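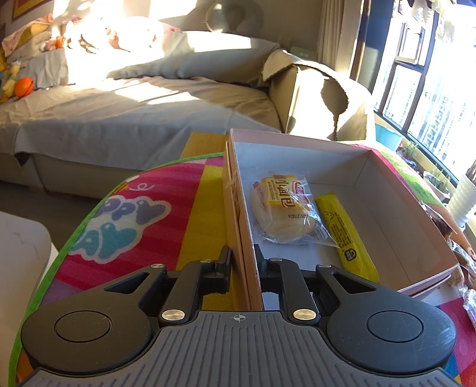

Packing trainers wanted, Geltia line – part time and full time

Harnberg packs gift and snack boxes for offices, hotels, online shops. Small boxes mostly. We are moving part of the packing over to robots this year and need people who know how to handle a box without crushing it. Start in March, sooner if you can.

What the job is

You pack with a hand-held gripper, two fingers, same motion the arms on the line will have to make. Pick up the box by the wall, turn it, set it down. Buns, stick snacks, things in slippery wrappers. Then again somewhere else. Floors, tables, living rooms, next to a window with the sun coming in. The arms learn from your recordings so slow and clean beats fast.

Half the week you do this at home or at one of our sites, the other half you are on the floor in Plesemis next to the arms. You watch them, clear jams, write down what went wrong. The notes matter. Short is fine, "dropped bun, label side down, grabbed too high" is a good note.

What changes for people already here

We get asked so here it is. The Plesemis floor has 283 people now. Nobody on a permanent contract loses hours through the end of the Geltia rollout, that is in writing with the staff council. Night packing goes to the arms first. Lifting and taping too. Hand tying, mixed orders and final check stay with people. Some packers will move to other jobs and not everyone is happy about it, you will hear that in the break room. Be decent about it. Current packers get first pick of these posts, outside applicants after that.

Who we want

– 3 months or more of packing, kitchen, sewing, warehouse or similar hand work
– steady hands, OK on your feet or kneeling on the floor for a while
– can lift a full crate
– basic phone and tablet use, we show you the rest
– no degree, no coding

Reading Chinese or Spanish product labels is a plus, alot of our stock comes in that way.

Hours and pay

Early shift starts 6 am, late shift 2 pm. Home days you choose your own hours as long as the recordings are in by Friday noon. Target is 300 good recordings a week full time, half that part time. Bad ones don't count against you, just mark them. Training pay is 1,107 for the first two weeks, then the regular packer rate plus the trainer bonus. Wrist breaks are paid – take them, the gripper gets heavy after an hour.

If you record at home we need a signed form from everyone who lives there. Faces and family photos get blurred before anybody on the project sees the files.

How to apply

Come by the Nieto gate and ask for the Geltia desk, or use the form on the jobs page. A few lines on what you have done with your hands is enough, no cover letter. Tell us wich shift you want. There is a short tryout, you pack some boxes with the gripper and some without, paid either way. We answer everybody inside two weeks.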